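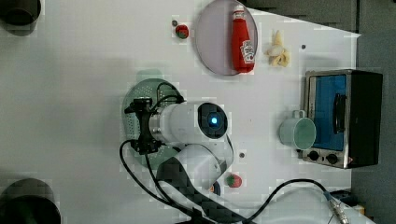 1/ Hilo sobre el planificador de agarres, o cómo pasé la primavera discutiendo con un plato verde

En marzo cambiamos el módulo de percepción de Sendach. El anterior confundía el tomate con la fresa. El nuevo los distingue perfectamente y a cambio ha desarrollado una fijación con los agujeros.

2/ Para los que preguntáis por la pila: segmentación, nube de puntos, candidatos de agarre, filtro de colisiones, trayectoria. Cada etapa está convencida de que el fallo es de la siguiente. En eso es un equipo muy humano.

3/ El primer volcado de candidatos dio 406 agarres para un solo plato. Chae-won Yang los miró un rato y preguntó si alguno tocaba el borde. Fueron 17. Los demás proponían pellizcar el aire con una confianza envidiable.
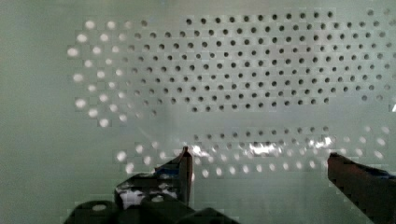 4/ El estimador de normales de Seok supone que una superficie es una superficie. Bonita hipótesis. Luego acercas la muñeca y unos agujeros salen oscuros, otros blancos de luz, y entre los dedos hay un reflejo que el segmentador etiquetó como "objeto, 2 instancias". Subir el umbral borraba el reflejo y, de paso, medio plato.

5/ Seo-ah Song propuso cerrar los huecos de la máscara antes de calcular normales. Cuatro líneas. Yo llevaba semanas con una rama llamada "refactor_definitivo_4" que no voy a enlazar.

6/ Queda pendiente el replanificador, que si pierde la máscara un instante vuelve a la pose inicial a pensar en sus cosas. En Birnalby lo arreglan con un filtro temporal. En Kelberg, subiendo el timeout. Acepto opiniones, sobre todo de quien haya tenido que mantener lo segundo.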